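Ticket 665 – Prondlow storage bins, scuffing inside
Status: open

Hello again, and thank you for being so patient with me! I've wiped the big grey bin twice with Skukerance cleaner – no luck, I'm afraid.
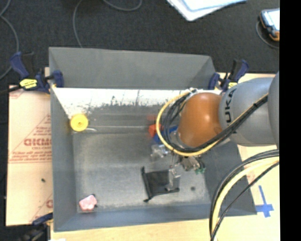 My worry is whether these marks are dirt or proper wear. The outside doesn't bother me a bit, but the white band under the far wall has dark scratches all along its ragged lower edge, and I'd love to know if Irkitz can supply a liner.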